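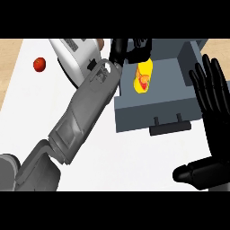 November, late evening

Whole evening on the Trovum kitchen sim and I'm still buzzing! Two arms now, the gripper on one and the black hand on the other, and a yellow packet to put away in the grey cabinet. Such a small chore - I do it at home without looking - and yet it took 8 tries before I got a run I'd want to show the folks at Pavport.

Can machines do housework yet? Tonight I'd say nearly, if the kitchen is tidy and you don't mind waiting. Opening things by the handle is still the hard bit for me, and I haven't dared give the tomato to the hand.

Run 1,712 is going overnight. Must remember to save the settings first this time.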